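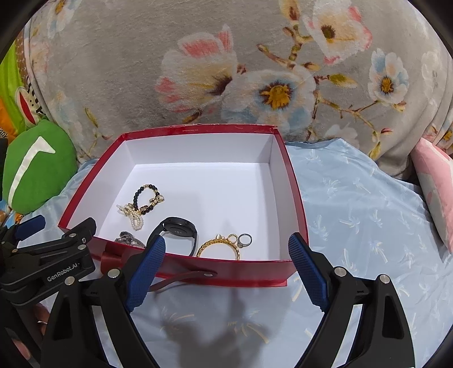 Jewellery box task: mixed small items in a red box, hand-held gripper with blue pads.

Review: Neteo Handling Guide for Hand-Held Grippers, second edition

Neteo's guide covers the recording of manipulation tasks with hand-held grippers in ordinary rooms. It replaces a first edition that was written for bench work and was of little use away from a bench. Two of us at Sellcombe, Liliana Ferraro and I, worked to it through January on household tasks, mostly sorting and retrieving small personal items. This review deals with the rules as written and how well they hold up in use. It does not cover the training of operators, which the guide leaves to a separate booklet we have not seen.

Layout and wording

The text is organised by stage: preparation, grasp, transfer, release, records. Each rule is numbered and uses either "shall" or "should". The distinction is kept throughout, with one lapse in the release section, where "must" appears twice without definition. We read it as "shall". Cross-references are correct in the copy we had. The index is poor. "Soft surfaces" is listed under B, for bedding.

Preparation

The rules on working surface are the best part of the guide. Soft surfaces are allowed, provided the container stands level and does not shift when a finger pad presses lightly on its rim. On a bedsheet this check is worth doing before every run. We found that a light box on a mattress passes with the operator standing and fails as soon as someone sits down next to it.

Background is treated sensibly. Patterned fabric, cushions and soft toys may stay where they are if they do not overhang the container. The first edition asked for a plain backdrop, and Định Bạch's comment on the draft was that no bedroom would ever comply. The new wording follows his line.

The guide also asks that the gripper's shadow be kept off the target item "where practicable". With a single ceiling light it seldom is. A limit on lamp position would be more use than a general wish.

Grasp

Pad condition comes first. Textured pads are to be wiped at the start of a session and after any contact with cream, oil or food. Maximum load is 500 g, which is generous for jewellery and has no bearing on it.

For small items the relevant rules are these:

Rigid items (rings, brooches, watch cases) are to be gripped across the narrowest stable section.
Chains and strands are to be gripped at one point only and lifted clear before any sideways movement.
Items with a sensor window or glass face shall not be gripped across that face.
Where two items are tangled, the upper one is lifted first, and the lift is stopped if the lower one follows.

The last rule is sound but incomplete. A beaded bracelet lying over a looped strand of pearls is a common case, and the guide does not say what to do once the lift has been stopped. Liliana lowered both and took the strand from its free end. I shook the bracelet gently. Both of us were within the rules, and the two recordings are of little use side by side. Jirayu Pongsiri at Misance reports the same gap and has added a local rule: lower, release, regrip, and abandon after 5 attempts. We have adopted it.

The sensor window rule needs care with a smartwatch lying face down. The sensor panel is then uppermost and is the obvious thing to go for from above. Gripping the band is the compliant choice, though a stiff band standing up in a loop can spring out of the pads.

Walls and rims

Clearance between finger and container wall is set at 2 mm. In a shallow lidless box this is workable for items near the centre. For anything lying against the front wall it is not, as one finger has to pass between the item and the wall. Van Loon's older rule permitted wall contact without force, and I prefer it. Ribbons, straps and handles on the outside of a container are not mentioned anywhere and should be, given how easily an arm joint can catch one.

Records

One sheet per session, with item list, pad check and any stopped lifts. Adequate. There is no field for the surface type, so we write it in the margin.

Verdict

Suitable as a house standard with local additions on tangles and wall contact. Comments for the third edition go to Gualtiero Ruggiero at Neteo.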